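Thursday, November 20, 2025

Rain since the morning, and the bus to Hollenstein was late again. I stood under the roof of the bakery and practiced in my head what I wanted to say to Waltraud Ortner. When she came to the door I forgot all of it and said only "good day" and "it is wet."

She is teaching me to mend. I asked her in the summer, after I saw the elbow of her gray cardigan, where the repair was so fine that I had to touch it to believe it. My mother could do this work too, but I never wanted to learn it from her, and now it is too late to ask. I think Waltraud guessed something like that. She did not ask me why, she only told me to bring a sock and a blunt needle.

The sock is finished. It is not beautiful. The darn is thick on one side and I feel it under my heel when I walk, but I wore it today on purpose and showed it to her in the hall, standing on one leg. She pressed it with her thumb and said that I pull too hard at the turns. I should leave a small loop at the end of each row, so the wool has room when it shrinks in the wash. I wrote it down on the back of my bus ticket, and I write it again now so that I don't lose it.

After the sock we began with the pullover from my father. It has 4 holes, three from moths and one from a nail. Waltraud held it against the window and found a thin place under the arm that I had not seen. We looked for wool in her drawers. She keeps the leftovers in old cookie tins, and each tin has a paper label with the name of the shop, many of them closed for years. The right brown was in the tin from Flisden. It is a little lighter than the pullover, but she says that brown darkens with wearing, and I decided to believe her.

I worked for around 155 minutes, with one pause for coffee. I made the long threads first, up and down, and then went across, over and under. Twice I picked up the wrong thread and had to go back a whole row. My eyes were tired, but my hands became calmer, and for a long time we did not talk. I like this about her. In my language I am also not a big talker, but here people often think I am quiet only because I am missing the words.

At home I did the laundry and folded it while it was still a little warm. I used to throw everything in the closet in one heap. Now I look at each piece before I put it away: the cuffs, the seams, the knees.

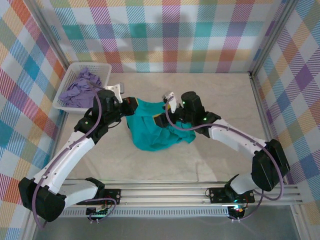

The blue pillowcase needs a new button, and the kitchen towel with the burned corner can become two cleaning rags. I made a small pile on the chair for next week. It is higher than I wanted — most of it is mine.

I called my sister in Dikum in the evening. She laughed when I told her about the sock and said she would buy me a new pair. I tried to explain and did not succeed very well, not even in our own language. Then she asked if I could look at her winter coat, the lining is torn at the pocket. I said yes before I thought about it. I have never sewn a lining. I must ask Waltraud if it is a curved needle or a straight one, and bring her the empty jam jars.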